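Robot Club, Friday group

Our students have now finished the first part of the tabletop project — picking up small things from the house and putting them back in the same place. Demetrio Pastor wrote most of the gripper program, and the team made nearly 300 tries in November.

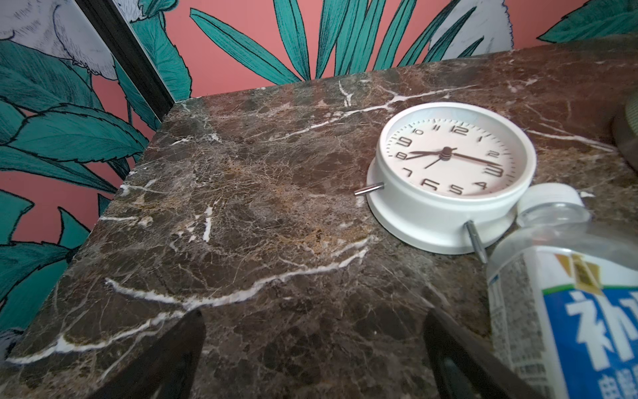 Can new students still join the group? There are 4 free seats, and you don't need to know programming before you come.

We meet at 7 in the evening in the Vallejo room. Please write to Danica Hubáček if you want a seat, and bring your own laptop.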